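Kurkitz Bench Set - rack, tongs and small glassware

Product details

The Kurkitz Bench Set brings together the small items that get used most often on a teaching or practice bench. It is sold as a full set or as separate parts, and all the parts can be reordered on their own. Schools that already have their own glassware usually take the rack and tongs only.

Test tube rack
White plastic, made in layers, with round holes in more than one size. The large holes are set out in two columns of six and take standard tubes. The smaller holes at one end are for thin tubes and stirring rods. Short white pegs stick out along one side of the rack, and washed tubes can be hung upside down on these to drain. Wash by hand in warm soapy water. Do not put the rack in an oven or near a burner.

Crucible tongs
Stainless steel, with looped handles, a central pivot and curved, pointed tips. The arms are bent above the pivot, which gives the jaws room to close round a dish or the rim of a crucible. A drop of light oil on the pivot once a term is enough. Left-handed users can use the same pair.

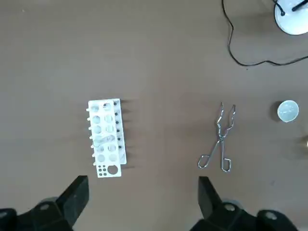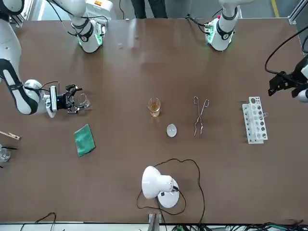 The rack and the crucible tongs on a brown tabletop.

Glassware and dishes
The full set comes with a glass beaker, clear test tubes and a small white dish. Glass is packed in its own inner box. Please check it on the day it arrives and tell us about any breakages within a week - we replace broken glass free of charge if we hear in time.

Choosing a set
Luvau is the full set, with everything listed on this page. Java is the rack and tongs without glass. Từ is a refill pack of tubes only, for customers who already own a rack. All three use the same tubes, so a Từ pack will fit a rack bought with either of the other two.

Stock and ordering
Stock was last checked on February 17, 2025.
Luvau, full set: 600 in stock
Java, rack and tongs: 2,219 in stock
Từ, refill tubes: 2,656 packs in stock

The next delivery of Java sets is due in May and will be 2,000 sets. Orders larger than our current stock are sent in two parts, with carriage charged once. If you need everything to arrive together, write this in the notes box when you order.

Care and storage
Store the rack flat or standing, away from direct sun, as white plastic can yellow over time. Dry the tongs before putting them away and keep them apart from acids. Rinse beakers and tubes soon after use; dried-on residue is much harder to shift and brushes will scratch the glass if forced.

Returns
Unused items can be sent back within 30 days in their original packing. Opened packs of tubes cannot be returned unless they are faulty.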